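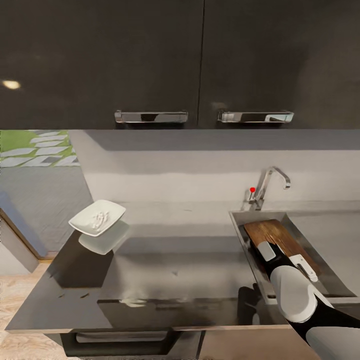
Mustmont project, progress report
Hae-won Ji, Malcolm Ackroyd
February 2024

Collecting demos in the simulated kitchen. Target is 300, all driven by hand, Malcolm on the controls mostly, me on labels. Task for this batch is the cutting board in the sink: get the gripper onto it, lift, put it down on the counter. Sounds easy. Took us 6 evenings to get the first usable set.

Main problem is the grip. Board lies diagonal in the basin so the fingers have to come in at an angle, and if one slips the board drops back and the run is no good. We keep the failed runs in a seperate folder, Kyung-hwa wants them for later.

Second problem, shiny worktop. Plate shows up twice, once for real and once as a reflection, and the first model we trained went for the wrong one a few times. Adding a duller worktop to half the runs.

Each run capped at 2000 steps. Most finish well before that.

Still to do: swap the board start positions, check labels agian, ask Nghĩa about disk space on Serden.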